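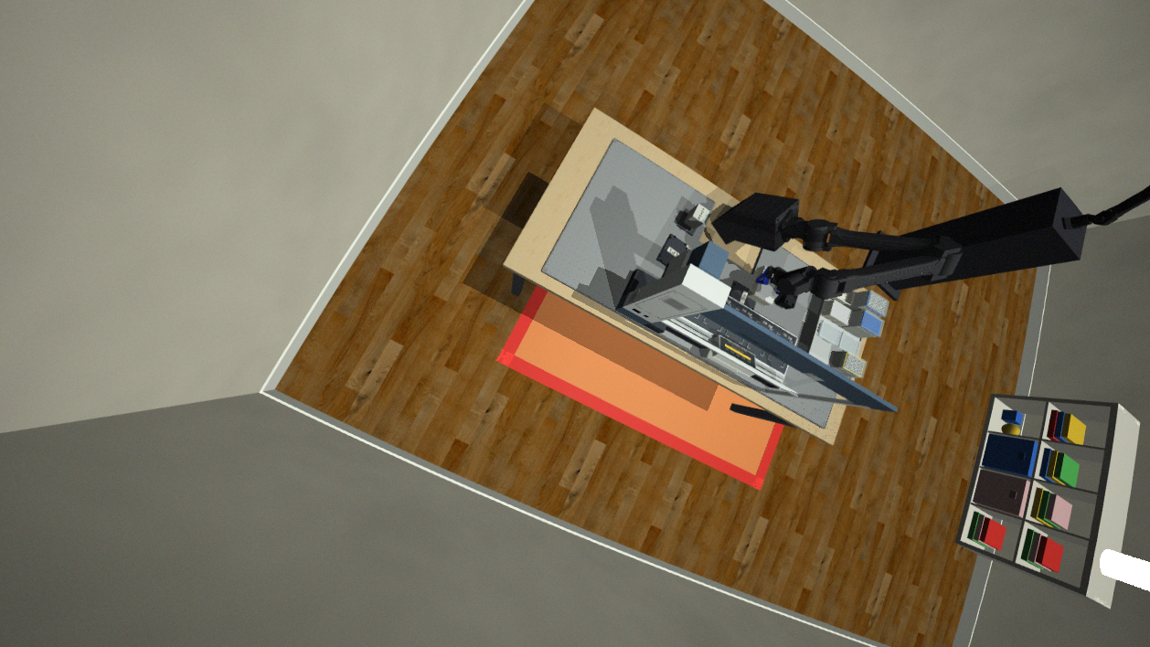 Salvador Vieira wrote to us in July to ask whether he could skip the test patch, as he'd already used the same oil in his hallway. Please don't, Salvador! Two rooms in the same house can drink oil at completely different rates, and the patch is the most fun part of the day anyway. You get your first look at the color, and it's nearly always richer than you hoped.

## 4. Oiling a wood plank floor with Amitz Floor Oil

This section picks up after sanding (Section 3). The floor should be bare, dull and even to the touch. If you can still see shiny spots when you crouch down and look toward the window, go back over them with the fine pad before you open the can.

### 4.1 Get the room ready

1. Move out everything you can. A heavy table can stay if you're happy to do the floor in two halves, but it makes for a longer job.
2. Vacuum the floor twice, the second time across the boards. Run the narrow nozzle along the baseboards, where sanding dust loves to hide.
3. Tape the lower edge of the baseboards. Press the tape down with a putty knife.
4. Wipe the boards with a barely damp cotton cloth and let them dry fully.
5. Open a window slightly. You want moving air, but a strong draft will dry the oil too quickly at that end of the room.

**Note:** Turn off underfloor heating the evening before and let the floor cool down completely.

### 4.2 Make a test patch

1. Stir the oil with a flat stick, scraping the bottom of the can. Don't shake it.
2. Choose a spot that will end up under furniture or behind the door.
3. Rub in a small amount with a cloth and wait 30 minutes.
4. Wipe off whatever is left on the surface and look at it in daylight, then again with the lamps on.

If the patch looks blotchy, the wood needs another light sanding. If it looks pale and thirsty, plan on a second coat. Softwoods usually want one – old pine especially.

### 4.3 Apply the first coat

You'll need the Komby buffer with a white pad, the short-nap roller and a good pile of lint-free cloths. Set the buffer to its low speed.

1. Start in the corner farthest from the door.
2. Roll out a thin coat along two or three boards at a time, following the grain. Keep the far edge wet as you go.
3. Cut in along the baseboards with the small brush.
4. When you've covered a strip as wide as you can comfortably reach, let it soak in.
5. Buff the strip until the sheen is even, with no puddles and no sticky patches.
6. Wipe off the excess with a dry cloth, then move on to the next strip.

Thin really is the word here. Most people pour far too much on the first strip, get a bit alarmed by how shiny it is, and find their rhythm by the third. If that happens to you, just keep wiping! The strip will settle down.

**Tip from Dirk Jacobs:** Work in socks, and swap to a clean pair when you come back to buff. Shoes leave prints that you'll only notice in the evening.

> **CAUTION – FIRE RISK**
> Cloths and pads soaked in oil can heat up and catch fire on their own. Lay them flat outdoors to dry, away from anything that can burn, or put them in a metal container filled with water and close the lid. Never leave them in a heap or in a trash bag.

### 4.4 Second coat

Leave the floor overnight. Go over it by hand with the gray Brurken pad, vacuum, and repeat 4.3 with even less oil. On dense hardwoods, a second coat often sits on top and stays tacky, so check your test patch first.

### 4.5 Curing

- Walk on it in socks the day after the last coat.
- Put furniture back gently after a few days, with felt pads on every leg.
- Keep rugs off for 14 days.
- Don't wet-mop during that time. Dry dusting is fine.

The smell fades over the first week or so, and the color keeps deepening for a while after that. Enjoy it – bare feet on a freshly oiled floor are a real treat.

For scratches and water rings, see Section 5. The Halim care soap is covered in Section 6.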